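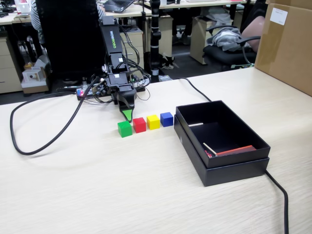
*Figure 3. Row of four, green to blue, with the box open on the right and its lid underneath.*

## 3. Setting Up Your First Row

This is where the Kullstead cube set starts to be fun! Section 2 covered unpacking, so by now you should have four cubes (green, red, yellow, and blue), the black box, and your deck of 104 pattern cards. Leave the cards in their wrapper for the moment. Everything in this section uses the cubes and the box, and you can be up and playing in a couple of minutes.

### 3.1 Get the table ready

1. Pick a flat, steady table. A light tabletop is lovely for this because all four colors stand out against it, even the yellow in lamplight.
2. Wipe the table with a dry cloth. Crumbs make a cube rock, and a rocking cube will drive you up the wall by the third pattern.
3. Clear a strip at the front edge wide enough for the row, plus room for the box at the right-hand end.

**Note:** If cables cross the table, lay your row where they don't run under it. A cube with one edge up on a cord will never sit straight.

### 3.2 Open the box

1. Hold the tray with one hand and lift the lid straight up with the other. The fit is snug when new.
2. Turn the tray so a long side faces you.
3. Slide the lid under the tray. It's slightly larger than the tray, so it makes a neat base and you always know where it is.
4. Place the box to the right of where your blue cube will go (see Figure 3). Left-handed players can swap everything around, and the game works just as well.

**Caution:** The box is cardboard. Don't lean on the rim, and keep drinks on another table.

### 3.3 Line up the cubes

The home row is the starting point for every pattern in the deck, all the way from card 1 to card 104. Learn it once and you're set.

1. Put the **green** cube at the left end.
2. Put the **red** cube next to it, leaving a small gap.
3. Add the **yellow** cube, with the same kind of gap.
4. Finish with the **blue** cube at the right end, nearest the box.
5. Lean back and take a look. Nudge anything that has wandered.

The row can run parallel to the table edge or angle back a little toward the right. We like the angle! From a seat at the left you can see more of each cube, and it's easier to pick one up without bumping the next.

**Note:** The gaps matter more than perfect spacing. Leave enough room for small fingers on both sides of a cube. If two cubes touch, they tend to come up together, or one goes for a walk.

### 3.4 Warm-up: into the box and back

A great first game for one or two players.

1. Start from the home row.
2. Pick up the blue cube and set it down inside the tray. No dropping.
3. Do the same with yellow, then red, then green.
4. Now bring them back to the table in reverse order: green first, blue last.
5. Check the row against the order in 3.3.

With two players, one calls the colors and the other moves. Swap after each full trip. Once it feels easy, let the caller mix up the order on the way in (the way back stays the same, which is harder than it sounds). Set a timer for 80 seconds and see how many trips you can manage. Our testers in Pledcombe got so caught up in this one that we moved it to the front of the guide.

### 3.5 If something isn't right

| What's happening | Try this |
|---|---|
| A cube rocks | Wipe the table under it, then turn the cube to another face |
| The row keeps creeping | Move to a steadier table |
| The box slides when you reach in | Check that the lid is flat underneath, open side up |
| Cubes knock together | Widen the gaps a little |
| You can't remember the order | Say it aloud as you go: green, red, yellow, blue |

### 3.6 Packing away

1. Take anything that isn't part of the set out of the tray.
2. Lay the cubes in the bottom, side by side.
3. Place the cards on top.
4. Lift the tray, pull out the lid, and press it down evenly at all four corners.

**Caution:** Don't force the lid. If it won't close, a card is probably standing on edge.

Continue to Section 4, "Your First 20 Cards."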